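Tronwood Charging Cart, 40-Bay Model

We bought two of these carts in November to replace a closet full of power strips. Price was $2,360 each, delivered. Between them they hold 80 student tablets, enough for our seventh grade.

The bays are wide enough for a tablet in a thick case, and the dividers don't wobble. Cables feed in from the back panel. Threading them took most of a Saturday, and the clips that hold them are too small for the Koketti chargers we already owned. A loaded cart weighs 170 pounds and rolls fine on tile. On carpet it takes two adults.

Charging is staggered so it won't trip a breaker. A full cart is ready by 7 a.m. if it gets plugged in at dismissal. The lock is basic. I would have liked a keypad like the one on the Pallell cart, which costs more.

Fan noise is noticeable during quiet reading. We park ours in the hall.
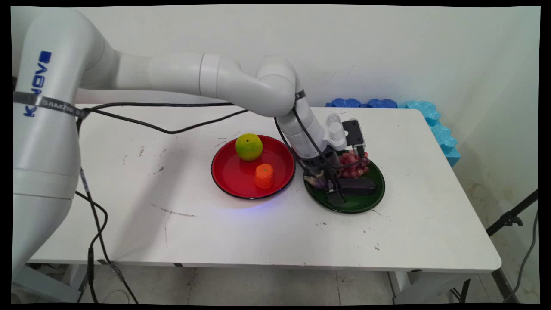 Cuypers wrote in the comments that the fan on their cart got quieter after the vent cover was taken off and vacuumed, and that the larger cable clips can be ordered separately.

Four stars.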